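Kekmont Preschool: changes to the morning work period

Families of children in the three preschool rooms will see a different morning routine when classes start again. The morning work period now runs without a break, and snack has moved inside it. Children go to the snack table when they are hungry, two at a time, and clear their own place afterward.

We tried this in the Braslow room in March, before the building closed. The teachers there found that the younger children settled into an activity sooner when the whole group was not called away from it. The older ones took longer to get used to serving themselves, and a few skipped snack for the first week. Please send a good breakfast with that in mind.

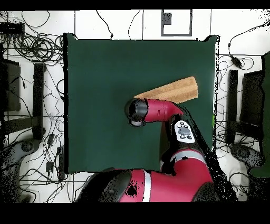

Red and black robot arm over a dark green work surface.

Reading aloud stays at the end of the morning. Each room has a new box of 43 picture books, and the boxes trade places every 16 school days. Children may bring one book from home if it has their name inside the cover. We can't keep track of toys, so please leave those at home.

Outdoor play follows lunch for all rooms. The Kasten side of the yard is open again with its new fence, and the sand area will be ready once the last delivery comes. Send closed shoes and a full change of clothes in a labeled bag. Bags from last year are still on the hooks by the side door.

The Bestetier song program continues on the same terms. The fee is 100 dollars for the year and can be paid in two parts at the office. Families who paid in the spring and missed the last sessions already have a credit and do not need to fill out a form.

Drop-off is at the front door only. A teacher will meet your child there and walk with them to the room. If your child has a hard time saying goodbye, tell us the day before and we will have someone they know at the door.

Pickup cards are being handed out this week. Anyone collecting your child needs one, including grandparents and older siblings.

Posted 2020-09-03 by the Kekmont office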